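Speaker notes: "Where exactly is the lever?" Perception and planning for computer teardown
Slot: Monday, after morning tea. 30 minutes plus questions.

Before I start
Check the clicker. Check the font on the code slides from the back row (I forgot last time and got told off for it in the feedback forms). Water on the lectern, not next to the laptop.

Opening
Hi everyone, thanks for coming back from the coffee. I work on the software side of Flonia, our project for taking old desktop computers to bits with a robot arm. I don't design grippers and I don't build benches. My job starts when the images come in and finishes when the arm gets a trajectory it's happy to run, and most of what I'm going to talk about is the mess in between.

Quick show of hands: who's ever pulled a processor out of a desktop? Great, keep your hand up if you could tell me how far the lever sits from the edge of the socket. Right. You did it by feel, and so did I, and that's pretty much the talk.

What the stack looks like
(Slide with the four boxes. Don't read the boxes out.)
There are 4 pieces. Perception finds the parts and gives each one a pose. A task planner we call Sukberg decides what to do next. A motion planner works out how to get there without clouting anything. Then a controller runs it and watches the forces. They talk over plain messages, every message gets logged, and every log can be replayed on a laptop. If you take one thing home, please make it the replay bit! I'd give up almost any other feature before I gave up that one.

Perception: start with the case
We tried going straight for the small stuff, and it was a disaster. Train a detector on sockets and it will find you sockets everywhere: in the heatsink fins, in a bunch of connectors, once in the label on a power supply. So now we go coarse to fine. Find the case, work out which way round it's lying, then find the motherboard inside it, and only then look for the socket in the bit of board where a socket could sensibly be.

We've got 4,000 labelled images, which sounds like a lot and isn't. The shiny things hurt us most. Bare metal gives you depth holes, so where there's a hole we don't fill it in and hope. We mark it unknown and the planner has to treat it as solid. That one change cost us some reachable grasps and saved us a heap of scraped metal, and I'd make that trade again.

Cables, sigh
(Pause here, people always laugh.)
Cables are my least favourite colour of spaghetti. We don't model them as ropes. We had a go, it was slow, and it was wrong in new and exciting ways. What we do now is segment the bundle, wrap it in a fat soft volume, and give the motion planner a cost for going through it. A brush against the edge is cheap. Through the middle is expensive enough that it'll nearly always pick another way in.

Planning inside a box
Out in the open, any decent sampling planner will do. Inside a computer case you've got walls, a drive cage and a power supply, and the arm has its own camera hanging off the wrist, so the thing you're steering is wider than you think it is. Our first collision model left out the wrist cables. Please learn from my pain and put your cables in your collision model.

The trick that helped was splitting the move in two. First the arm goes to a hover pose above the target, planned properly with the full collision check. Then there's a short straight descent, and the only question is whether that line is clear. If it isn't, we tilt the approach angle a bit and ask again, up to 46 candidates, ranked by clearance. The planner behaves, the failures are easy to read, and I can explain it to my mum.
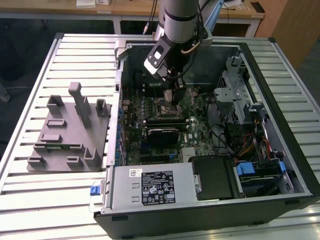
Control: the last little bit
Perception is good enough to get the fingers near the socket lever. It isn't good enough to close the last gap, and I've stopped pretending it will be. So down there we switch over to a compliant mode: move slowly, expect contact, and stop when the force says so. If contact comes early, the controller doesn't push on. It backs off along the same line, takes a fresh look from the wrist camera and hands the whole question back to Sukberg.

I used to have retries inside the controller, by the way. Don't do this. You end up with two pieces of software both convinced they're in charge, and the log reads like an argument.

Tooling
(If I'm running late, skip straight to the replay demo.)
Mohamedi is our log viewer. It's ugly, it's a web page, and everybody on the team has it open all day. You scrub along a timeline and see the image, the poses, the planned path and the forces together. Dallico is the test runner: it takes old logs and runs the new perception code over them every night, so on a good morning I find out what I've broken before anyone else does.

Demo: open the saved run, scrub to the early contact, show the back-off. Don't do it live. The venue wifi and I have history.

Things still broken
Parts that look the same from above but release differently. Latches where we can see the latch but can't tell which way it wants to go. Lighting in the late afternoon. Happy to talk about any of these, and very happy to be told you've already solved one.

Questions I'll probably get
Why not learn it end to end? We're trying it for the descent. The rest stays as it is for now, mostly so I can debug it.
Does it work on laptops? No.
Can we have the code? The log viewer, yes, come and find me at lunch and I'll send you the link.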